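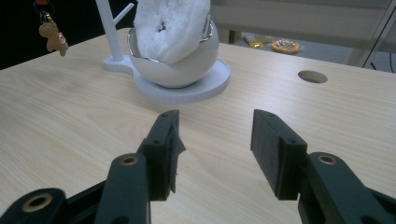 How do you get your care home to put dementia training on the calendar for every aide, not just the nurses?

Ask for it in writing, with a price, a date and the names of the people who'd be covering the floor.

I learned that the slow way at Lultthorpe, where I spent most of a year asking nicely in the hallway (which got me a lot of nodding!). What finally worked was a one-page request, and I've used the same page at two homes now.

Start with who needs it. Write down every job title that talks to residents, including kitchen and laundry staff. Then get a quote. Ours was $2330 for a full day on site, plus $900 if we wanted an evening repeat for the night shift. I asked for both – night staff get left out of everything.

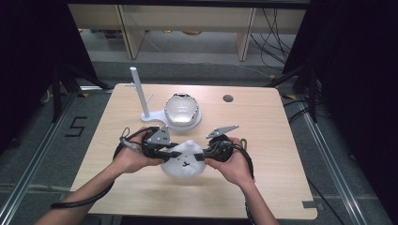
Next, work out the cover. This is the part managers worry about, so do it for them. I sat down with our scheduler, Soudabeh Sadeghi, and we split the day into two groups so the floor was never short. She also spotted that October was a bad month for us, with three people already on leave, so we moved it up.

Put the total at the bottom, cover included, and ask for a reply by a set date. Mine said August 31, 2022, and I got my answer the afternoon before.

If they say the money isn't there, ask which part they could pay for now. Half the staff trained is a start, and you can send the same page back in with the other half's names on it. Keep a copy of every version, with the replies stapled on – I keep mine in a blue folder in my locker.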